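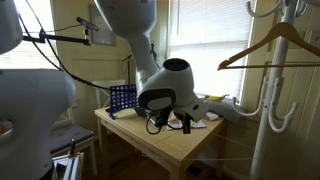
Relside Makes: a Saturday at the open day

The Relside industrial estate opens its doors once a year, in August, and if you have ever wondered what goes on behind all that grey cladding, the answer is mostly pallets. I went anyway. The bus dropped me at the wrong end, beside a tyre place that wasn't taking part, and I walked back past it twice.

Registration was a trestle and a woman with a highlighter. For that you got a lanyard, a map with north at the bottom and a voucher for 20 per cent off at the Grellow factory shop. Grellow makes paint. It also makes the smell you notice from the bus.

The Grellow tour was the popular one, and they took us through in groups of 19, a number the guide enforced like a bouncer. We saw tinting, filling and a long wall of rejected colours, some of which I have lived with in rental flats. A man in front asked why white comes in so many kinds. The guide said it was a fair question and moved us along to the lids.

Laskowska, next door but one, bakes rye bread and does it very well. Bożena Lis runs the night shift and had stayed on to talk to visitors, which at eleven in the morning struck me as heroic. She told us the sourdough starter came over with the founder's aunt in a pickle jar. She also told us the jar story has at least three versions and she was giving us the short one. The ovens take 175 loaves at a go. Samples were generous, with cultured butter, and I went round again with my lanyard turned over.

Lunch was a sausage in the car park. Eight dollars, onions extra.

In the afternoon I tried Hustuler, who make folding chairs for halls and churches. If you've sat through a school concert you have probably met their work, and formed a view. Ginette Riviere from the design office defended it cheerfully. A chair, she said, has to stack, fold, survive being thrown into a cupboard by teenagers and weigh next to nothing, and after that they think about your back. The new model has a slightly curved seat. I sat in it for her whole talk and would put it ahead of the old one by a good 20 minutes.

The last bus left at ten past four with nearly 80 of us hoping to get on it. I had two loaves, a tin of something called Wet Slate and no free hand for the rail. Next year the tyre place says it might join in.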